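Measuring visual drift over a bare table with a hand-held gripper

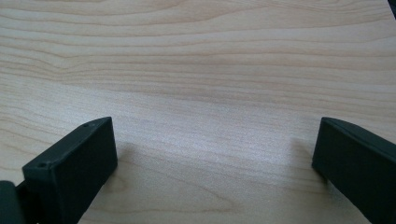

Visual drift is the slow error that builds up when a hand-held gripper works out its own position from its camera. If you train a policy on demonstrations with a lot of drift in them, the arm will reach for places where the object never was. Most of our drift comes from stretches with nothing on the table, so that is where this test is done. A pale wooden top with long wavy grain gives the tracker something to hold on to, but the bright patch near the middle, where the grain fades out, is the kind of spot where features get lost. The two dark fingers at the bottom of the view also have to be masked, or the tracker will lock on to them and report that the tool is standing still.

The method was worked out by Rasa Mockus and Lakmal Karunaratne for the Jundik project. You need one gripper, a table, masking tape and a copy of Distum, our pose estimation script.

Step 1. Mark a home position
Put two strips of tape on the table in an L shape, close to one edge. The corner of the L is home. Press the side of the left finger against one strip and the tip against the other. Practice until you can come back to the same pose without looking at the screen.

Step 2. Make the finger mask
Record a short clip while you open and close the gripper over the table. In Distum, choose Build Mask and draw around both fingers at their widest and narrowest. Grow the mask by 13 pixels. Shadows from the fingers move with the tool, so include the darker ones if your light is strong.

Step 3. Record the loops
Start at home and hold still for a slow count of three. Move out over the bare part of the table, make one wide loop and return to home. Hold still again, then stop recording. One loop should take as long as a normal pick and place. Do 30 loops with the fingers open and the same number with them closed. Keep the tape out of view during the loop itself – a hard straight edge makes the result look better than it is.

Step 4. Run the tracker
Set the feature limit to 2,000 and leave the other settings alone. Run every clip twice, with the mask and without. Distum writes one pose file per run.

Step 5. Compute the closing error
Take the average pose over the first hold and the average over the last hold. The distance between them is the closing error for that loop. Report the median and the worst loop, and keep rotation in a separate column.

What we got
With the mask on, the median closing error fell by 70 percent on open-finger loops. The gain was smaller with the fingers closed, and we don't have a good explanation for that yet. The worst loops in both sets were the ones that stayed longest over the glare. Khurram Sethi repeated the test in July under a softer lamp and those loops came much closer to the rest.

If a run fails
Check the mask first. A mask drawn for one camera mount will not fit another, even if the fingers are the same. If the pose jumps during a hold, throw the clip away and record it again.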